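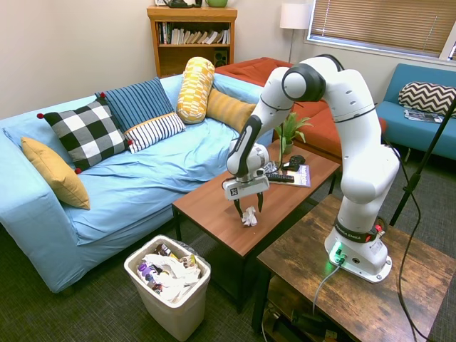 The lounge, with the paper still to be picked up from the coffee table.

Lounge tidy-up and new bin routine

The shared lounge at Hudine House is getting a regular tidy from now on, and residents are asked to help keep it that way between cleans. The room has had more use over the summer than in the past couple of years, mostly from the Tuesday card group and from people waiting for the bus out of the rain. With more use comes more rubbish, most of it paper.

Rokeya Bandara has drawn up the routine. She looked after the common rooms at the Mollah Street building before moving here, and the list below is close to the one used there.

The coffee table is cleared first. Scrap paper, tissues, wrappers and old score sheets go in the bin. Cups go back to the kitchen. The potted plant stays where it is on the table and gets a small drink on Mondays from whoever is on the roster. Please don't water it at other times. It was sitting in a full saucer twice in March and lost a few leaves.

Magazines are kept if they are less than a year old. They can be left in a stack on the teal sofa under the window, or on the shelf in the hall if the sofa is wanted for sitting. Older ones go in the paper recycling downstairs. If you bring magazines in, please take your address label off first.

Cushions go back on the sofas at the end of the day. The mustard ones, the big check one with the red pom-poms and the striped ones live on the light blue sofa. The black-and-white chevron one belongs on the teal sofa. They do get carried about, and one of the mustard ones spent a week in the laundry before anyone claimed to have seen it. The slipcover on the blue sofa will always look a bit rumpled. It was bought for a longer sofa and there is no point tucking it in more than once a day. It can be machine washed on cold but must not go in the dryer.

The orange-red sofa at the back is staying. Several people asked after the last newsletter. Ferhat Kurtuluş had it priced for re-covering and the quote from Kerar Upholstery came to $3,000, so it will be left as it is and looked at again next year. The springs are sound. 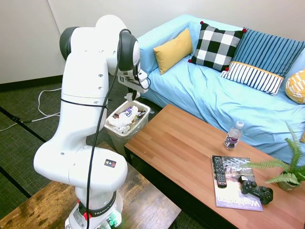 The small bin stays on the floor next to the coffee table, where it can be reached from the sofas. It is for dry rubbish only. Food scraps, teabags and anything that might drip should go straight to the kitchen bin, which has a lid. The lounge bin is lined, and the liner should be folded over the rim so that it doesn't slip down when something is dropped in. When it is full, tie the liner off, take it to the red-lidded bin in the side lane and put a new one in. Spare liners are in the second drawer of the hall cupboard. A carton of 190 was bought from Trusano and should see us through to spring.

A few people have asked whether paper from the lounge could be recycled instead of going in the bin. Clean, flat paper can, and there is a box for it beside the letterboxes. Tissues and anything with food on it can't. Crumpled paper is fine if you flatten it out first.

The side table with the rustic dark top has had its feet tightened and no longer rocks. The top is meant to look weathered, so please don't sand it or put anything on it to even up the colour. A wipe with a barely damp cloth is enough. Hot cups will mark it, and there are coasters in the same drawer as the liners.

The vacuum is kept in the cupboard under the stairs. Its bag was changed this month. If you vacuum the lounge, move the coffee table towards the window and put it back afterwards, as the card group sets up its extra chairs to suit where it normally stands.

The roster starts on Thu 31 March and is pinned up inside the hall cupboard door. Each turn lasts 7 days and takes in the table, the cushions, the bin and the plant. There are still gaps in the second half, so add your name and unit number if you can do a week. Swaps are fine as long as you change the sheet.

Anyone who can't manage the lifting can still go on the roster for the table and the plant. Write "light" next to your name and Rokeya will pair you with someone for the rest. Questions can be left in her letterbox at unit 66 or raised with Ferhat at the office on weekday mornings.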